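Search this site
Keyword Go

Tumari Learning Rooms
Progress report to the Galindo Fund
Grant: Lace, Tie, Walk — paper shoe kits for early learners
Prepared by Jaqueline Serrano, program lead
September 6, 2019

1. What this report covers

The report covers the work done with the second payment of the grant. It follows the headings in your reporting form, except that we have put the money before the plans for next term, because several of the plans depend on what is left. The first payment was covered in the spring report and we have not repeated it.

As a reminder, the grant pays for the design, making and loan of paper and card shoe kits to preschools and kindergarten rooms in the Dremovmont area. Each kit has a set of shoe shapes on backing boards, a teacher sheet, and practice laces. Children sort the shoes, match them into pairs, talk about the parts, color their own, and then move on to a punched card they can thread. The kits go out on loan for a half term and come back to us for checking.

2. Work since the last report

Most of our time went into redrawing the shoes. The first set was printed from clip art, and teachers told us two things about it. The outlines were thin and gray, so younger children could not follow them with scissors or a finger. The shoes also looked like dress shoes, and the children in the rooms wear sneakers. We agreed with both points and started over by hand.

The new shoes are drawn in thick black marker on white paper, seen from directly above, as a child sees his or her own feet. The toe cap is left mostly white. The lace and tongue area is a broad dark band. We tried fine lace lines first, and they disappeared when the sheet was put on the far side of a table. A solid dark area can be picked out from across the room, and the teacher sheet now tells staff to use it as the starting place: find the dark part, that is where the laces go.

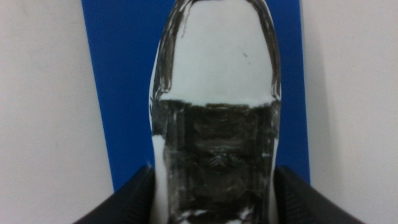

Rounded white shape with streaky black edging and a dark lower band.

We drew several versions and settled on the roughest one. A cleaner version was traced on a light table and it looked better on the wall, but when both were put out in the Droltier Street room the children picked up the rough one more often and said it looked like one they could make. The marks around the edge are uneven and the black is streaky in places. We have decided to leave that as it is for the loan sets. Teachers who want a neater sheet for display can ask for the traced version, which we keep on file.

Cutting came next. The cutouts are trimmed close to the drawn line. In the trial sets we left a wide white margin to save time, and the children took the margin to be part of the shoe, so the pairs did not match up by shape. Close trimming is slower. One person can do a full set in a morning with good scissors, a little longer if the paper is heavy. We looked at paying a print shop to die-cut them, but the setup charge was more than the whole line for materials, and we would have been stuck with one shape.

The third piece of work was the backing. White paper on a white or gray tabletop is hard for some children to see, and very hard for the children with low vision who attend two of the rooms. We tried yellow, red and blue boards. Yellow was bright but glared under the ceiling lights. Red was popular and caused arguments. Blue gave a clear edge against the white paper and did not compete with the black marker, so the loan sets are on blue.

The boards are cut tall and narrow so that the shoe fills nearly all of the width, with a thin strip of blue showing on each side. This makes it plain which way the shoe should lie. It also means that two boards can be set side by side as a left and a right without taking up the whole table, and a child can walk two fingers up them, which the staff at Dremovmont started doing on their own and which has now gone into the teacher sheet as an activity.

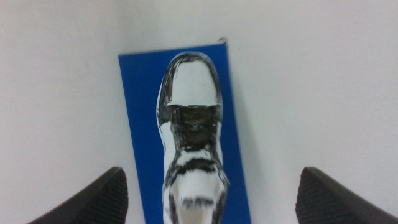
The boards have been the weak part of the kit in use. Corners are the first thing to go. Children pick boards up by the corner, and once a corner has started to lift they keep working at it. We do not think a thicker board is the answer, as it adds weight to the box and is harder to cut straight. For the next batch we will round the corners with a punch before the kits go out. We have bought the punch already and it is included in the spending below.

We have also changed how the shoe is fixed to the board. In the spring sets it was glued down flat. Teachers asked for it to come off, so that a child could lay the shoe on the board and turn it around until it was right. The cutouts are now supplied separately in a paper envelope. We expect to lose more of them this way, and every kit has spares.

3. Use of the kits

By the end of August we had 39 kits made and 27 out on loan. The others are in the store room waiting for teacher sheets or held back as replacements. We have a short waiting list for the fall half term and expect to clear it without making more.

Our session sheets add up to 1,411 child turns since the grant began. A turn means one child using a kit in one sitting, so the same child is counted again each time. We know this is a rough measure. It is the one staff can fill in with a tally mark at the end of a session, and when we asked for names and ages in the spring most of the sheets did not come back at all.

The comments on the back of the sheets have been more useful to us than the tallies. The ones that came up more than once were these:

The children want to color the white toe and are disappointed to be told the loan shoes are not for coloring. We now put a stack of plain outlines in every box for that purpose.

The second black stripe, farther back on the shoe, was taken by some children for another set of laces. Some teachers liked this as a talking point and others found it got in the way. We have left it on the current drawing and will try a set without it.

Staff would like boots and sandals. We would too, and say more about it in section 6.

The envelopes tear. We are moving to a heavier kind.

A few rooms use the shoes without the laces, mainly for sorting and for talk about left and right. We had thought of that as a step on the way to threading. Having visited, we think it is worth doing for its own sake with the three-year-olds, and the teacher sheet has been rewritten in two parts so that a room can stop after the first.

4. What has not gone well

The punched threading cards are behind. The first batch was punched too close to the edge and the holes tore through within a session or two. The second batch was better, but the laces we bought had soft ends that frayed, and staff spent time wrapping them in tape. We have found a lace with a hard plastic tip and ordered enough for the loan kits. Until it arrives, rooms are using the older laces.

We did not hold the family evening planned for August. The hall was double booked and the other dates offered were in the week before school. It will go ahead later in the fall. No money has been spent on it, and the sum is carried forward.

Marker supply was a smaller problem. The first markers we bought left a strong smell on the paper, and one school sent its kit back for that reason. We changed to a low-odor marker and redrew the set. The new ink is slower to dry on heavy paper, so drawings are left flat overnight before anyone trims them.

5. Spending

Spending is within the agreed budget. The detailed sheet was sent to your office separately, and the main points are as follows.

Paper, board and markers came in under the line, mostly because we bought board in full sheets and cut it ourselves.

Staff time was over the line. Close trimming by hand and the second redraw account for nearly all of it.

Laces were over, due to the replacement order. The corner punch and the heavier envelopes were not in the original budget. We covered them from the saving on board, as you agreed by phone.

Travel is under, and we expect it to stay that way. Most of the rooms collect their own kits.

We are asking for one change — that the unspent travel money be moved to staff time for the fall. The total does not change.

6. Plans for the next period

We will finish the threading cards first and get a working set into every loan kit. Rounded boards will be phased in as the kits come back for checking, so no room has to give up a kit early.

After that we will draw one more kind of shoe. A boot is the likely choice, as it has a different outline and can be told apart from the sneaker by shape alone. Sandals are harder. From above, a sandal is mostly straps, and the first drawings were mistaken for ladders. We will keep trying but have made no promise to the rooms.

The Droltier Street room has offered to test the version without the rear stripe. They will have both versions out in the same week and note which one the children use for matching. If the plainer one is easier, we will switch when we make replacements and leave the existing cutouts in use until they wear out.

We would also like to write up the drawing and cutting steps on a single page, so that a school outside the loan area can make its own set. A draft exists. It needs someone who has never made one to follow it and tell us where they got stuck.

7. Questions for the Fund

Please let us know whether the travel transfer in section 5 needs a signed form or can be settled by letter. We would also like to know whether the single-page instructions may carry the Galindo Fund name. The visit your office mentioned can be arranged for any morning when a session is running, and a short notice is fine.

Jaqueline Serrano
Program lead, Tumari Learning Rooms

Related reports
Lace, Tie, Walk: spring report
Kit loan terms for schools
Teacher sheet, part one: sorting and pairs
Teacher sheet, part two: threading
Dremovmont room timetable

Contact Tumari Learning Rooms | © 2019 Tumari Learning Rooms | Back to top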